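Lindlow Tabletop Set: README

Maintained by Olga Llorente and Itziar Vidal
Last revised Fri 4 October

Summary

The Lindlow Tabletop Set is a collection of images of small household and desk objects lying on plain tables. Each image is paired with a short text record naming the object, its color, its general shape and the way it lies on the surface. The set covers remote controls, control boxes, desk timers, chargers, plug adapters, staplers, tape dispensers and similar items. It contains 2,000 records in seven object groups.

The set was built for people who write or check object records: catalog staff, repair shops, lost property desks, and anyone who needs consistent wording for small items that tend to look alike.

What is in the release

records.csv: one row per image, UTF-8, comma separated, header row included
groups.txt: the seven object groups with their definitions
wording.txt: preferred terms and the terms they replace
surfaces.txt: the list of tables, with color and finish
changes.txt: edits since the previous release
images: one folder per object group

Fields in records.csv

record_id. Five digits, zero padded. Not reused when a record is withdrawn.

group. One of: control, timer, power, fastening, writing, measuring, other.

name. Common name in lower case, singular. Use the most general name that still separates the object from its neighbors in the same group. A box with buttons and no visible label is "control box". It is not "garage remote", "bed controller" or "lamp switch" unless a label says so.

body_color. The main color of the casing. Off-white and cream are entered as "white" here, and the finer shade goes in notes.

part_color. The color of buttons, dials or keys where it differs from the body. Left blank otherwise.

orientation. One of: parallel, diagonal, upright, on edge. Parallel and diagonal are judged against the sides of the picture. Several of the tables have curved edges and give no straight line to measure from.

surface. A key into surfaces.txt.

surface_marks. One of: none, faint, clear. Scuffs, specks, stains and shadows that could be mistaken for part of the table all go here.

notes. Free text, 60 characters at most.

Object groups

Control covers anything operated by pressing buttons or turning a dial and whose effect happens somewhere else. Timer covers kitchen and desk timers, including those with buttons. Power covers chargers, adapters and short extension leads. Fastening covers staplers, tape dispensers and clip boxes. Writing covers pens, markers and pen trays. Measuring covers tape measures, rulers and folding rules. Other is for objects that two readers could not place.

The boundary between control and timer caused the most edits in September. The present rule is that an object with a visible display showing minutes goes in timer, and everything else with buttons goes in control. Clyde Park's earlier rule, which used the size of the casing, has been dropped. Records made under it have been reread.

Surfaces

White tables make up the largest share. They were kept in the set on purpose: pale plastic on a pale table is where records go wrong most often, usually in body_color. A white casing beside a bright white surface gets entered as gray, and the same casing on a gray-tinged surface gets entered as cream. Readers should compare the casing with the table directly next to it before choosing a term.

Dark tables are fewer and give less trouble. Patterned tablecloths were left out of this release and are planned for the next one, under the working name Gilau.

How the records were written

Each image was read by two people working separately. Consuelo Collado compared the two readings and settled differences using wording.txt. Where the wording file had no answer, the question went to Visitación Cabello, who either added a term or moved the detail to notes.

Readers worked from the image alone. They did not handle the objects and were not told what the objects were for. Functions are therefore missing from most records in the control group. A reader who recognized a product from memory was asked to leave the product name out.

Buttons

Small buttons are recorded by color, relative size and place on the casing. Size words are relative to the other buttons on the same object, so the smallest button on a large box may be bigger than the largest one on a key fob. Place is given by side, corner or middle of the top face. Totals are not recorded, as too many objects lie at an angle that hides part of the button field.

Preferred terms: "button" for anything square, round or oval that is raised or outlined; "dial" for anything that turns; "switch" for anything that slides or rocks. "Key" is reserved for lettered or numbered buttons.

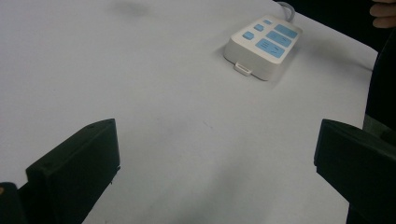
How should a white control box with blue buttons be entered?

Put "white" in body_color and "blue" in part_color, and leave the shade to notes, for example "casing off-white, buttons pale". The name stays "control box". If one button is clearly smaller than the rest, notes may also say where it sits.

Known problems

Orientation is weak for square objects, and readers disagreed on it more than on any other field. Treat it as a hint for the fastening group in particular.

The surface_marks field mixes marks and shadows. A soft gray patch far from the object is often impossible to assign to either, and the field does not try. Anyone interested in table wear should reread these records.

Two surfaces in surfaces.txt have nearly the same description and may be the same table. They have been left separate until this can be checked.

Some entries in notes from the first round of reading are in mixed upper and lower case. They sort badly in older spreadsheet programs.

Related files

The Moya word list, which covers kitchen utensils, uses the same field names except that body_color is called main_color. The Ludora list covers toys and board game parts and has no orientation field. Records from the three can be joined on name after main_color has been renamed.

Corrections

Send the record_id, the field, the present value and the proposed value, one correction per line. Corrections to wording.txt need a short note on which records would change. Accepted edits are listed in changes.txt under the reader's initials.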